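Spending Our Lab Money Before We Have It: Project Report, Part 2
Hustance build team, 25 Dec 2022

So my half of this project was the shopping list, and I'll admit I thought it would take one evening (ha!). We have $945 to spend on the Hustance workcell, and the order has to be ready by June. The arm comes out of a separate budget, so my list only covers the stuff it's going to work with: buttons, racks, a tabletop, spare fingers, cables.

I started with the push button. I wanted a big red mushroom head in a square black housing, mounted on the wall, and I modeled that in the simulator before asking for prices.
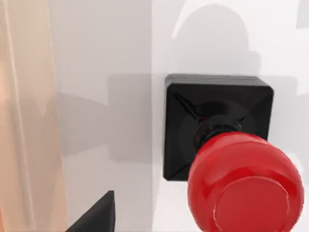
Wident quoted me $44 apiece, and I put down 3 of them, one to mount and two spares. That felt like a lot of buttons! But our team wants to practice pressing from different angles, and shipping costs the same for one or three, so I left them in.

The rack was harder. My first plan was to buy one from Sultmont, but theirs only comes in a closed-front version and we need to reach in from the front. Printing our own in light blue plastic looks cheaper, even counting a failed print or two (there will be failed prints). I drew it with tall flat dividers, a little ledge at the back of each bay and a plain base strip along the front.

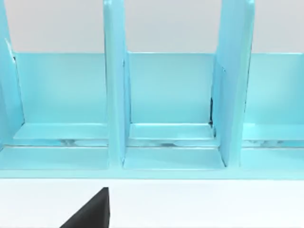

I also budgeted 4 spools of filament, which is probably one too many, and a second set of gripper fingers. The shop on Thái Street can cut the tabletop, but they want a final drawing first, and I keep changing the depth. That drawing is next on my list, along with a second quote for the cables.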